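Wallpaper, week three

18 June 2019

So the back bedroom is still not finished, and I know I said it would be done before Mum's visit. It is not done. It is, however, stripped, and if you've ever stripped a room that has been papered over by four different owners you'll understand why I'm counting that as a win!

The bottom layer was my favourite, a sort of mustard trellis with tiny birds on it. I kept a bit about the size of a paperback and it's in the drawer with the takeaway menus. Above that was woodchip (of course), then a stripe, then magnolia paint over the stripe so you could still see the stripe when the sun came round in the afternoon. I hired a steamer from Vulwood for two days and kept it for five, and I'd rather not talk about the late fee.

Branislav Jelínek from two doors down came to look at the plaster and did that breathing-in thing. He reckoned the chimney wall would need a skim and the rest would do with filler and lining paper, so that's what I've gone with. I bought 38 quid's worth of filler and still ran out behind the radiator. Lining paper goes on sideways, did you know that? I'd hung two drops the normal way up before I looked it up, and they're staying, they're behind where the wardrobe goes.

Then the choosing. I have had samples stuck up with masking tape since November and I've changed my mind with every single one. There was a Bronby one with ferns that I loved for a whole fortnight, until I worked out the price -- 66 pounds a roll, and with that big pattern repeat you throw half of it in the bin. The Kopecký stripes were cheaper but my walls lean, and a stripe on a leaning wall makes you feel a bit seasick. Toivo Partanen at work said paint it white and buy a nice lamp. He says that about everything, bless him.

I've ended up with Nisa, the flowery one, five rolls, all the same batch number (check this, please, I got caught out in the hall and one strip is still pinker than its neighbours). Paste the wall stuff, so no table needed, which suits me because the pasting table is holding up the tomatoes. 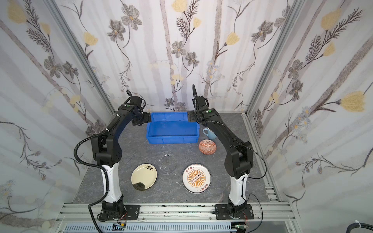 The last thing to settle is the top for the dressing table, as the old pine one has a ring on it from somebody's iron. I'd been set on something plain, thinking a busy surface against busy walls would give everyone a headache. But floral wallpaper with a grey marble-patterned top, like the pair of them up there, gets along much better than I expected, and I've gone right off the plain oak sample now. I do still need to measure the alcove -- it's wider at the back than the front, and I've written both numbers on an envelope I can't find. More when the paste is dry.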